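Progress update for August - safe practice rules for the two-arm cell

Hi Charoen,

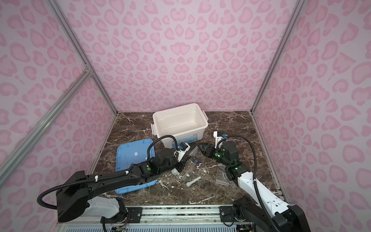
The Horero cell, with the storage box, test tube rack, mortar and pestle on the bench.

I'll start with the rulebook, as that's what most of your money has gone into. Draft two is finished and it's a lot shorter than the one you saw in autumn. We cut it from 152 clauses to 138, mostly by tossing out the ones that said the same thing in three different ways (guilty as charged, I wrote a fair few of them). Each clause now has one owner and one check, and if you can't check it on the floor it doesn't go in.

The section I'm happiest with is the one on shared space. Both arms can get to the middle of the table, so the old wording - "operators should take care" - was never going to cut it. We now say which arm has right of way, how slowly the other one moves while it waits, and who is allowed to override that. Lids get their own paragraph too! The box lid has to have a set spot on the bench before a run begins, and the same goes for anything made of glass.

We've logged 1,140 runs under the draft rules so far. There were 7 stops that a person had to clear, and I've been through every one of them with the Nuchit crew. Most came down to cables. The draft said plenty about guarding and next to nothing about hose and cable routing, so there's now a check for slack and rub points at the start of each shift. It takes roughly five minutes and people grumbled for a week, then got used to it.

What's behind: the cleaning section. I'd hoped to borrow Burnora's wording for spills and broken glass, but theirs is written for a wet bench with no robots anywhere near it, and it doesn't say when the arms have to be locked out. I'm rewriting it from scratch and would like another month, if that's OK with you. It won't change the budget.

Training is on track. The Zeso site has asked to trial the rules on their own cell, and I've said yes as long as they send us their stop log in the same format as ours.

Two things I need from you: a yes or no on the extra month, and the name of whoever will sign off the override rule at your end.

Cheers, and call any time after 2 pm if it's easier to talk it through.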